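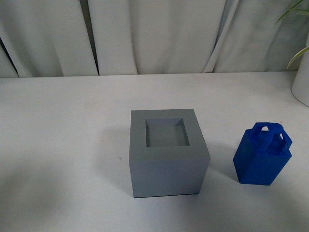

Photo: grevberg, Plarnville shared shop

grevberg
ok so peg in hole, blue part into the gray block. Arm is the Woltell build. 148 tries since Monday, about 4 in 10 seat. rest jam on the rim. chamfer the hole or fix it in code??

maluleke
Chamfer. 3 mm, done.

grevberg
thats cheating tho. want it to work with a square edge

tinsnip_k
Disagree w/ maluleke, chamfer hides a bad approach angle. Whats your grip height 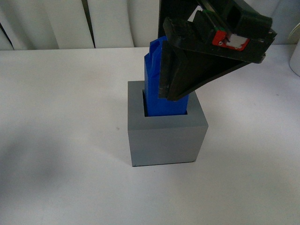
grevberg
low, fingertips almost at the rim by the end. tried gripping higher and it tilts worse — no idea why

maluleke
bc your fingertips are chewed up. Replace them frist, then argue about code

tinsnip_k
worn tips dont give you 6 in 10 fails. slow the last bit down and wiggle

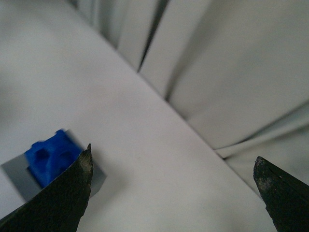 Wrist cam, fingers open. Tips need redoing, fine

grevberg
printing new ones tonight. will try the wiggle too, 4 runs each way

maluleke
4 isnt enough to tell you anything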